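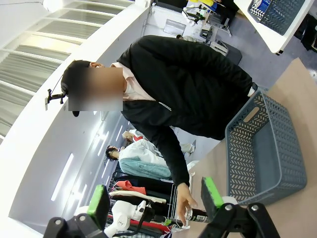 Oltico — Équipe Manipulation, atelier du rez-de-chaussée

Quand j'ai proposé à Florêncio Serrano de me parler de son budget, il a ri assez longtemps. « Tu veux vraiment écrire là-dessus ? Tu sais que tout le monde va sauter la page ? » Je lui ai répondu que tout le monde me demandait au contraire pourquoi on n'avait toujours pas commandé le troisième poste, et il a fini par me donner rendez-vous à 9 h, avec son tableur et un café trop serré.

Florêncio prépare les achats de l'équipe depuis le départ de Heikki Pitkänen vers le site de Cusalholm. Il a donc hérité d'un fichier que Heikki appelait « le monstre » : un onglet par poste, un onglet pour les consommables, et un dernier onglet, tout rouge, pour ce qu'on a acheté deux fois. Je demande à voir le rouge en premier, évidemment.

« Des câbles. Presque uniquement des câbles. On chiffre un bras, on chiffre la pince, on est très fiers de nous, et puis le jour du montage il manque une longueur, on commande en urgence et on paie le transport plus cher que le câble. Maintenant j'ai une ligne câblage pour chaque poste et je refuse qu'on y touche. »

La ligne en question, pour le troisième poste, est à 300 euros. Je trouve ça peu, lui aussi, mais c'est ce qui a été validé en février et il ne veut pas rouvrir la discussion.

Le plus gros morceau, c'est la préhension. Deux offres sont sur la table : celle de Gestov, avec qui l'équipe travaille déjà, et celle de Han, arrivée plus tard et plus détaillée. Zihan Feng, qui passe ses journées sur les tâches de prise et de dépose, a son avis là-dessus et elle ne s'en cache pas. « Moi je regarde les patins. Le vert, là, au bout des doigts, c'est ce qui touche l'objet, c'est ce qui s'use. Si le jeu de rechange met six semaines à arriver, le prix de la pince ne m'intéresse plus ! » Elle a demandé aux deux fournisseurs un prix pour 54 patins, livrés en une fois. Un seul a répondu dans la semaine. Je n'ai pas réussi à lui faire dire lequel.

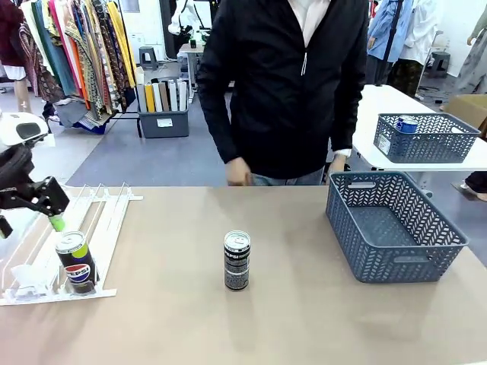

Et puis il y a tout ce qu'on oublie, les objets eux-mêmes. Florêncio fait défiler l'onglet consommables et je découvre qu'on y trouve des boissons, des bacs, des présentoirs, des vêtements sur cintres. « Au début on prenait ce qui traînait dans la cuisine, vraiment. Sauf que si tu changes de canette au milieu d'une série, tu changes de diamètre, de hauteur, de reflets, et Zihan vient te voir. » (Zihan confirme, sans lever les yeux.) On achète donc par lots, la même référence jusqu'à la fin de la série, avec une réserve pour les cabossées. Les bacs aussi : toujours le même modèle ajouré, gris, parce que Yufang Shao en a assez de remesurer les poignées.

Yufang, justement, je l'attrape dans le couloir pour lui demander ce qu'elle retirerait du budget si on l'y obligeait. Elle réfléchit une seconde. « Les tables. On voulait des tables réglables partout. Les nôtres vont très bien, il faut juste arrêter de les déplacer. » Le devis des tables réglables montait à 747 euros pièce, et Florêncio l'a sorti du plan le lendemain — il attendait que quelqu'un le dise à sa place, je crois.

Reste la question de la place, et là je sens que je touche un point sensible. L'atelier est partagé, les portants de vêtements sont d'un côté, les postes de l'autre, et un poste de plus veut dire un passage de moins. Cormac Noonan, côté sécurité, a posé sa condition : pas de commande ferme tant que le plan au sol n'est pas signé. « J'ai refusé deux versions », me dit-il au téléphone, assez content. « Dans la deuxième, il fallait enjamber un bac pour atteindre l'arrêt d'urgence. Je leur ai demandé d'essayer pour de vrai. Ils ont essayé. Ils ont refait le plan. »

La troisième version est chez lui en ce moment. Si elle passe, Florêncio envoie le bon de commande et il faut compter ensuite les délais du fournisseur, l'installation, et ce qu'il appelle les jours invisibles, le temps où le matériel est là mais où personne ne sait encore s'en servir. Il en a prévu 6. Heikki, consulté par message, a répondu qu'il en mettrait le double.

Je demande enfin à Florêncio ce qu'il ferait avec une rallonge, une vraie, sans justificatif. Je m'attendais à un deuxième bras, ou à des caméras. « Des armoires », dit-il. « Des armoires qui ferment, avec des étiquettes. Tu as vu ce qu'il y a par terre le long du mur ? » J'ai vu, oui. Il a déjà le devis, dans un onglet que je n'avais pas remarqué.

Les demandes pour le prochain trimestre sont à déposer directement dans le fichier, onglet « Souhaits », avec un lien et un prix. Sans prix, Florêncio supprime la ligne.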